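How a Book Turns Into a Film (and What Falls Out on the Way)

You have read the book. You have read it twice, once under the covers with a torch. Then somebody makes a film of it, you go along with your popcorn, and within ten minutes the dog is missing. There was a dog in the book. It was the best character. In the film there is a cousin.

Grown-ups call this an adaptation. It means taking a story made for one kind of telling and making it work in another. Books become films, plays become radio programmes, and now and then a board game becomes a film that should have stayed in its box.

To see how it works, let's follow one book through the machine. It's called The Lamplighters of Drurkedach, it has 221 pages, and it is about a girl named Sinaga who lives in a town where the sun forgot to come up.

First, the scissors

A film script is usually laid out so that one page comes to a minute or so on screen. If you filmed every word of a 221-page novel you would be in your seat past bedtime, and your parents would be asleep on each other's shoulders. So the first job of the person writing the script is to cut.

Our scriptwriter, Régis Rolland, began by making a list of every scene in the book. Then he crossed things out. Chapter 13, in which Sinaga and her uncle argue over soup, went straight away. Régis was rather fond of the soup. He says it hurt.

Characters get squashed together too. The book has a baker who is kind and a postman who knows secrets. The film has a postman who is kind, knows secrets and carries a bun. It saves paying a second actor, and it saves you trying to remember which man with a moustache is which.

Getting inside a head

Books have one enormous advantage, and they are a bit smug about it. They can tell you what somebody is thinking. "Sinaga was afraid, but she would sooner eat her boots than say so." There it is, all done in one sentence.

A camera can't see thoughts. It can only see the outside of a person, and the outside of a person who is hiding her fear looks much like the outside of a person waiting for a bus. So the film has to find another way. It might use a voiceover, where you hear a character speaking although her mouth isn't moving. It might give her a friend to talk to. Or it might show her hands, gripping the lamp a little too tightly, and trust you to work it out.

Toys are handy here. A lonely child in a film very often owns a stuffed animal, and tells it everything. The animal is a good listener and never asks for a bigger part.

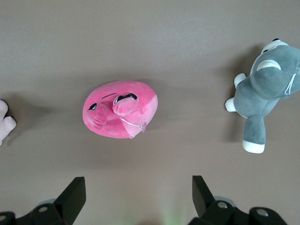

Norbert Győri thinks voiceover is cheating, and wrote to us to say so: if the actors are any good, he argues, you shouldn't need a voice explaining that they are sad, and if they aren't any good the voice won't help. He would like it banned, except in films about penguins.

It's a fair point, though a ban seems strong. Some voiceovers are wonderful. They can be funny, especially when the voice says one thing ("I was perfectly calm") and the picture shows another (running, screaming, a goose).

Things the film can do

So far this sounds like a lot of losing. But films have tricks of their own. In the book, the author needs four pages to describe the dark town of Drurkedach, with its crooked chimneys and its 731 lamps. The film does it in one long shot from above, with the lamps going out street by street. Nobody speaks. There is only music, very low, and then a single match being struck.

Music is a sneaky thing. Play a cheerful tune while Sinaga opens a door and you expect a birthday party. Play two slow notes on a cello and you want her to leave the door alone. It's the same door.

So is the book always better?

People love to say so, often quite loudly, on the way out of the cinema. What they may mean is that the book came first. When you read, you make the whole film yourself, with every face and voice exactly as you like. Then along comes a stranger with a different one, and it has the wrong hair.

Try it yourself

Choose a short chapter from a book you like and turn it into a scene. You may use 200 words and no thoughts at all, only what can be seen and heard. Decide who has to go. Decide what your main character's hands are doing.

Then give it to somebody who loves the book, and stand well back. They will want to know what you did with the dog.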